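Ticket: Dashboard totals don't match the export (Clatamura 2, self-hosted)
Status: Closed by reporter
Category: Reports and exports

Hi all, me again. I've been going around in circles with this since lunch so I'm going to write it up as I go, partly so somebody can spot what I'm missing and partly so I stop trying the same thing twice.

The problem: my stock dashboard in Clatamura says I have 2000 items in the Brunet storeroom. When I export that same list to a spreadsheet I get 1000 rows. Same filters, same login, same browser. No error anywhere, the export finishes with a cheerful green check mark and off it goes. I only noticed when I went to look up a box of hinges I KNOW is in there and it wasn't in the file.

1:15 pm
First guess was a filter left on from last time. Cleared everything, logged out, logged in, exported again. 1000 rows. Tried a private window, same thing. Tried the other laptop, same thing (and that one needed updates, so there went a good chunk of my afternoon).

1:50 pm
Okay, it has to be a cap. 1000 is way too round. I went through every settings page I could find and there's nothing about export size under Reports, nothing under Account, nothing under Storage. I did find a setting for what color the week numbers are, so if anybody needs that, it exists!

2:20 pm
Tried exporting one shelf at a time. Shelf A gives me 105 rows and the dashboard says 105, so small exports are fine. That made me feel better about the data itself. I also opened a few records at random to make sure the attachments hadn't gone missing, and they all load at full size.

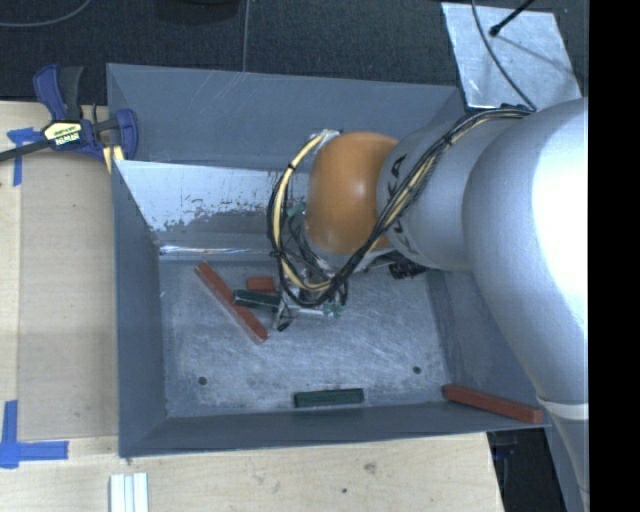 A grey metal bin with a robot arm reaching into it.

So the records are there and the pictures are there. It's only the export that comes up short.

2:45 pm
Restarted the Celness connector, which is the piece that passes data between Clatamura and my spreadsheet folder. The log has 29 lines in it now and every one of them says OK. I love a log that says OK while half my stock is missing.

I did notice one thing though. The connector log says "page 1 complete" and then stops. I'd read right past that the first few times. If there's a page 1, I'd kind of like a page 2.

3:10 pm
Getting somewhere! The connector has its own config file, separate from the main settings, and there's a line in there for page size and another one called follow_next. Mine was set to false. I have never touched this file in my life, so my best guess is the upgrade in May wrote a new one over the old one. I can't prove that, because of course I don't have a copy of the old one.

Changed it to true, saved, ran the export. Still 1000 rows. Said a few words.

3:25 pm
You have to stop the connector and start it again after you edit the file — the Restart button in the panel doesn't reread the config, it only drops the connection and picks it back up. Stopped it properly, waited a minute, started it. Ran the export.

2000 rows. Hinges and all.

What fixed it, for anyone who finds this by searching:
Open the connector config file (not the main one)
Set follow_next to true
Stop the connector, then start it, don't use Restart
Run the export again

Two things I'd still like to ask for. Could the export show a warning when the row count is lower than the dashboard count? And could the Restart button either reread the file or be called something else?

I also use Lokari for labels and it pulls through the same connector, so I'm going to reprint a batch tonight and check that nothing got skipped there. If it did I'll open a separate ticket. Closing this one.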